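Nitness to open desktop teardown line in Trostberg

March 2018 - Nitness will begin regular teardown of retired office desktops at its Trostberg site, the company said. The work covers 319 towers in the first lot, taken in under a service contract with Dissanayake.

Each tower is laid on its side on a slatted aluminum bench and the side panel is removed. The cooler comes off before the board is inspected.

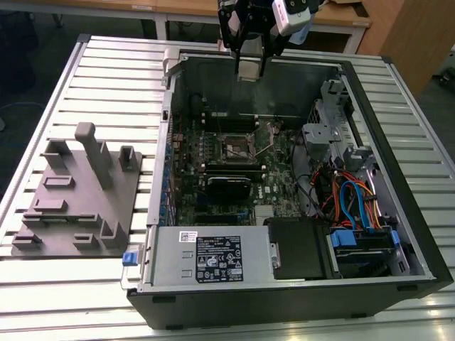 Drives are pulled next and logged by serial number. Power supplies are sorted by the rating on the label, and any unit under 300 watts goes straight to metal recovery. Cable sets are kept with the supply they came from - mixed sets caused most of the returns in the November trial. 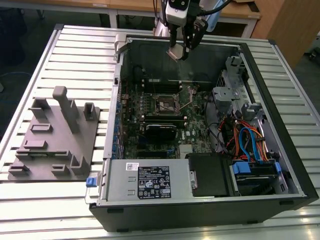
Kumudini Sikder said the order of work matters more than speed, as a bent socket pin makes an otherwise good board worthless. She added that boards with pin damage would be sold for scrap and would not be repaired on site.

Memory is graded apart from the board. Slots and latches are checked by eye, and the coin-cell battery is tested and replaced if it reads low. Boards that pass are bagged with a record sheet and held for 2 days before final test.

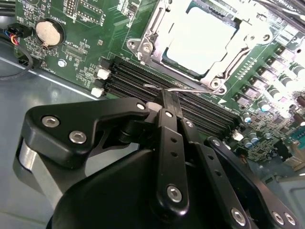 Parts resale

Tested parts will be sold through Hitness, which already lists 1,505 used components from earlier lots. Processors and memory will be offered singly, expansion cards in mixed boxes. Cases with sound drive cages and latches will be sold whole; the rest will be flattened and shipped as sheet steel. 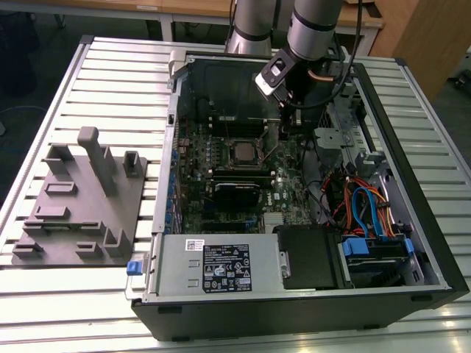 Desktop tower with side panel removed, Trostberg. Photo: Nitness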